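How We Look After a Robot With Two Arms

Page 4 of the Istby Workshop pages for young readers

When you hear the word robot, maybe you think of something that walks and talks. Our robot does not walk and it does not talk. It stays at one table the whole day, and it practices with ropes and strings. Its name is Rasholm. We gave it this name after the street where our workshop is.

Rasholm is very patient, but it can not look after itself. It can not clean its own fingers or tighten its own screws. People must do this, and on this page you can read how.

First, we look at the cables

Every morning, before the robot may move, we look at its cables. A cable is like a long, thin road. Electricity travels on it, and messages travel on it also. One message can be "open the fingers" and another can be "stop now."

A cable does not like to be bent in the same place again and again. Try it with a paper clip: bend it forward and back many times, and it will break. Inside a cable there are thin metal wires, and the same thing can happen to them. The weakest place is often the end, where the cable goes into something hard. So we look there first.
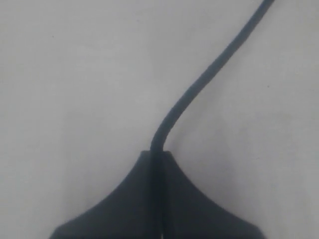
A black cable comes out at the top of a dark base and bends to the right.

What do we want to see? The cable should come out in a soft curve, like a slide on a playground. A sharp corner is bad. We also look for cuts and for places where the cover has become thin. If we find one, the cable is changed the same day – we do not repair it with tape.

The cables on an arm also need to be a little too long. Stretch your own arm forward and then bend it. Do you see how your sleeve gets tight and then loose? A robot arm has the same problem. When it bends, the cable must have enough length to follow. This is why the cables on Rasholm make big loops in the air. But if a loop is too big, it can catch on something, so we move each arm slowly by hand and watch where the loops go.

Screws, one by one

When motors work, they shake a little. You can not always see it, but the screws feel it. A screw that was tight in November can be loose some weeks later. In our notebook we write how many movements the robot has made since the last check. Last time it was 1323, and we found 2 screws that needed a small turn.

You should not turn a screw as hard as you can. Too much force can damage the thread, and the thread is the little spiral that holds the screw in its place. We use a special tool that makes a click when it is enough.

Clean fingers hold better

At the end of each arm there is a gripper. It is the hand of the robot. A gripper can have soft pads, and dust is the enemy of soft pads. Have you ever tried to open a jar with flour on your hands? It slips! We wipe the pads with a cloth and a little water, and then we wait until they are dry.

The table must be clean too. A robot that is looking for a rope does not need crumbs to think about.

Rope is a difficult thing for a robot. A wooden block has always the same shape, but a rope has a new shape each time you put it down. It can cross over itself, and it can make a loop or a knot. For this work we use a black rope on a white table, so that it is easy to see where the rope is.

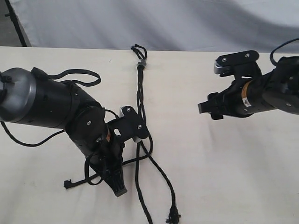 Teaching the arms where they are

After cleaning comes a job with a long name: calibration. It means that we check if the robot is right about where its hands are. We ask it to touch a mark on the table. If it touches a little beside the mark, we must correct the numbers in its computer.

You can play this too. Put a coin on the table, close your eyes, and try to touch it with one finger. Then open your eyes and see how far away you were. With two arms, the check is done for the left one, for the right one, and then for both together, so they do not bump into each other.

Words to remember

Cable: wires with a cover around them.
Gripper: the hand of a robot arm.
Bracket: a strong piece that holds another part in its place.
Calibration: checking and correcting, so that the robot knows where it is.

On the next page: what happens when we press the red stop button.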